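Re: [stodby-quilters] Grid first or cut first?

Hi everybody,

Getting to this one between loads of laundry, so forgive the ramble. On 04/09/2020 the digest had this in it:

> I have 400 squares cut for the Pundholm throw and my rows still wander. By row 7 I'm off by a full seam. Do I need to mark a grid on the backing, or do I just sew straighter?

Oh, I have been there! My first Pundholm came out shaped like a slice of toast. What finally fixed it for me was giving up on the ruler and laying everything out dry before a single seam went in. I do it on the floor, on an old flannel sheet, and I leave the squares down overnight so I can walk past in the morning and see what's crooked.

Marking the backing helps too, but I'd go easy. I used the blue Tudov pencil on mine in March and it took three washes to get it out – and that was on white. Chalk brushes off if you breathe on it, so pick your poison. Lately I press a crease in with the iron and leave it at that.

And check your seam allowance before you blame your eyes. If every seam is a thread too fat, you won't see it in one block, but across 11 blocks you've lost enough to throw the whole border. Sew two scraps together, press them open, measure. Do it again after lunch (I get sloppy after lunch).

Squares and grids:
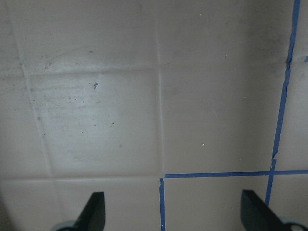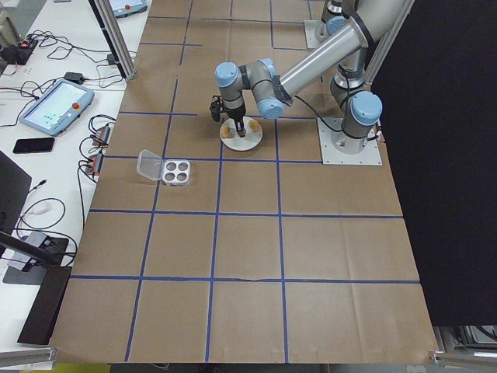
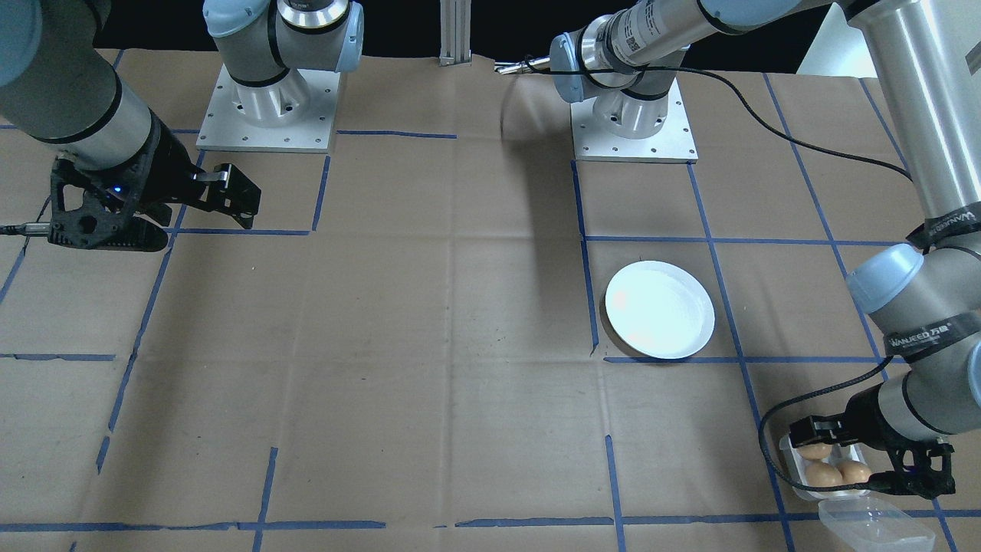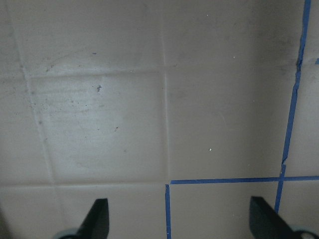 Another member wrote back to me off-list that creases are fine for cotton but hopeless on the wool blend the Pundholm pattern calls for, and that she bastes a line of bright thread every fourth row and pulls it out at the end. She also thinks row 7 is where most people change bobbins, and that the new one is often wound tighter. I hadn't thought of that at all, and I've gone and rewound two of mine.

So I'd try the basting if yours is wool. For thread I've been using up a cone of Tran, the 1,000 yard one, and it's been fine except for a bit of lint under the plate.

One more thing – does anybody still have the border chart for the Stodby star? My copy has coffee on the one corner I need, and the corner is where the half triangles turn. A scan would be great, or you can type out the numbers and I'll work it up from there.

Happy stitching, and back to the dryer I go!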